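Arville Borough Hall and Council Chambers
Semiannual Safety Walk-Through: Checklist and Comments
June 28, 2023
Inspected by: Rosine Rey, Borough Clerk's office
Accompanied by: Damián Esquivel, Councilman, Buildings and Grounds liaison

Key: OK, FIX (before next regular meeting), WATCH (look again at the next walk-through), CARRIED (was on the April list and is still with us)

1. Main entrance, Seveo Street side

1.1 Front steps, treads and nosings: OK
1.2 Handrail, left: OK
1.3 Handrail, right: CARRIED
Still moves when you lean on it. Councilman Esquivel leaned on it to confirm and would like the record to show he was warned.
1.4 Door closer: FIX
Closes in two stages, the second of which is a slam. During public comment it gives every speaker who leaves early more emphasis than they paid for.
1.5 Ramp surface and slope: OK
1.6 Automatic door button: WATCH
Works on the second push. Residents have learned to push twice. Visitors have not.

2. Council chambers

2.1 Posted occupancy: OK
Sign says 200. The last time we came near it was the leaf blower ordinance.
2.2 Aisle widths: FIX
Eleven folding chairs have been added to the back row and they block the side aisle. They came over from the senior center for the budget hearing and seem to have settled here. Return them.
2.3 Exit signs lit: OK, both
2.4 Emergency lighting, test button held 30 seconds: FIX
North unit stayed on. South unit went out almost at once. Replace battery.
2.5 Dais step: CARRIED
Yellow tape was requested in April. Tape was purchased in April. Tape is in the clerk's supply cabinet, second shelf, unopened.
2.6 Microphone cables: FIX
The cable to the Wurmont end of the dais crosses the walkway uncovered. (For newer readers, that is the seat under the portrait of Mayor Wurmont, and it has no occupant by that name.) A cable cover is in the budget under "signage." Do not ask.
2.7 Gavel block: not on the form, but loose

A word on how to read this list, as the last one caused some excitement. A FIX is not an accusation. When the April checklist was read aloud at the work session, two members took item 2.5 as a comment on their footwork and a third moved to table the whole document, which passed. It was therefore tabled for one full cycle, along with the handrail.

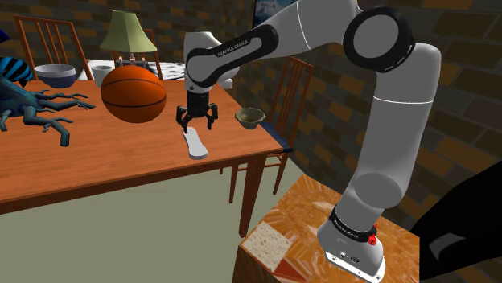

The checklist goes to the full council as an attachment this time, and no vote is needed to receive it. Members who disagree with a rating can write next to it. Please initial what you write. The April copy came back with "says who?" beside item 1.3 and I have had to guess at the handwriting.

3. Records room and basement

3.1 Stair lighting: OK
3.2 Clearance below sprinkler heads: FIX
Zoning files, boxes 40 through 47, are stacked too close to the ceiling. Box 40 is labeled "temporary."
3.3 Electrical panel access: CARRIED
Three feet of clear space required in front. Present in front of the panel: the Founders Day banner, on its poles.
3.4 Sump pump test: OK
Loud, but it has always been loud.
3.5 Dehumidifier: WATCH
Bucket was full. Whoever emptied it last should please identify themselves so they can be asked to do it again.

4. Fire and first aid

4.1 Extinguisher tags current: OK, except kitchenette
Kitchenette tag has a coffee ring over the date. Vendor to retag.
4.2 First aid kit: FIX
Contains plenty of gauze, one glove and a menu. Restock.
4.3 AED indicator light: OK, green
4.4 Evacuation map posted: FIX
The map by the elevator shows the old tax office, which is now the men's room. Following it would get you out eventually.

5. Parking lot, Lie Avenue side

5.1 Accessible spaces, paint: WATCH
5.2 Lot lights: FIX
The one nearest the street is out. Roughly half of evening attendees park under it.
5.3 Pothole by reserved council spaces: OK, filled
5.4 Pothole by public spaces: CARRIED
Councilman Esquivel asked that 5.3 and 5.4 be listed on separate lines. They have been.

Assignments
Public works: 1.3, 1.4, 2.4, 5.2, 5.4
Clerk's office: 2.2, 2.5, 3.2, 4.2, 4.4
Fire equipment vendor: 4.1
Founders Day people: 3.3, and they know who they are

Unassigned: 2.6. See finance.

Signed copy on file at the clerk's window. Written comments accepted there during regular hours. Use the left handrail.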